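Objet : Re: [jardins-povance] Cuve de récup, quelle taille ?

Gitau Chege a écrit :
> Bonjour la liste,
> On refait la gouttière de l'appentis en octobre et je voudrais
> en profiter pour poser une cuve. J'hésite entre la Gramell de
> 3000 litres et deux ou trois petites en série. Est-ce que quelqu'un
> a l'une ou l'autre, et est-ce que ça verdit ? Autre question : faut-il
> une pompe ou est-ce que la pente suffit ?
> Merci d'avance,
> Gitau

Salut Gitau, salut tout le monde,

J'ai la grosse Gramell depuis quatre étés et je ne reviendrais pas en arrière. Le premier hiver je l'ai trouvée énorme (mon voisin l'appelle le sous-marin), et puis en juillet on voyait déjà le fond ! Avec un toit comme celui de ton appentis, tu la rempliras en quelques gros orages de printemps, et après il faut tenir jusqu'aux pluies de septembre. Les petites en série, j'ai donné : les raccords fuient, on passe son temps à serrer des colliers, et au premier gel sérieux il y en a toujours un qui lâche.

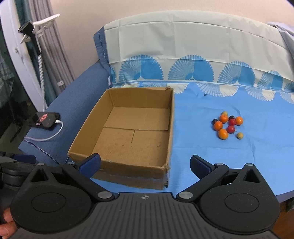
Pour la dalle, par contre, ne fais pas comme moi. J'avais posé la cuve sur du gravier bien damé, je trouvais ça très propre, et au bout d'un an elle penchait vers la haie. Il a fallu tout vider pour la redresser - en plein mois de mai, je vous laisse imaginer mon humeur. Maintenant elle est sur du béton, 9 cm avec un treillis dedans, et elle n'a plus bougé. Si tu peux la surélever un peu en même temps, fais-le, tu gagneras en pression et surtout tu pourras glisser un arrosoir sous le robinet. Le mien est trop bas et je remplis tout avec un bout de tuyau, c'est pénible.

Pour le vert : la mienne est opaque et je n'ai presque rien, un peu de dépôt au fond que je vidange à la fin de l'hiver. Celle de ma belle-sœur est blanche, en plein sud, et là c'est de la soupe d'épinards. Elle l'a emballée dans de la toile de jute cet été et ça va mieux, même si l'odeur n'est pas encore partie. Mets aussi une crépine à l'entrée, une vraie, pas un bas tendu sur la descente comme j'ai fait au début. Les feuilles du bouleau passent partout.

La pompe, ça dépend de ce que tu veux faire. Pour remplir des arrosoirs, la pente suffit largement. Pour un goutte-à-goutte, j'ai essayé sans et les derniers goutteurs ne donnaient rien du tout, j'ai perdu une rangée de haricots dans l'affaire. J'ai fini par acheter une petite Viklund d'occasion, 50 euros, elle ronronne comme un vieux frigo mais elle pousse jusqu'au bout du terrain. Je la rentre à la cave dès qu'on annonce du gel.

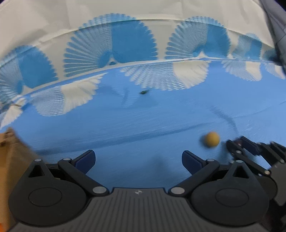
Sur fond bleu vif.

Ah, et pour le trop-plein, pense à l'endroit où l'eau va partir ! Chez moi elle filait droit vers l'escalier de la cave. J'ai creusé une rigole jusqu'au pied des groseilliers et ils adorent. Chez Zeller, à la sortie de Povance, ils ont des coudes au bon diamètre, alors que dans les grandes surfaces je n'ai jamais trouvé que le modèle en dessous.

Si tu veux passer voir l'installation avant de commander, viens plutôt en fin d'après-midi, le matin je suis rarement là. Et si quelqu'un sur la liste a encore une tarière à prêter, je suis preneuse, il me reste 2 poteaux à planter pour la clôture du fond.

Bises à tous,
Maryvonne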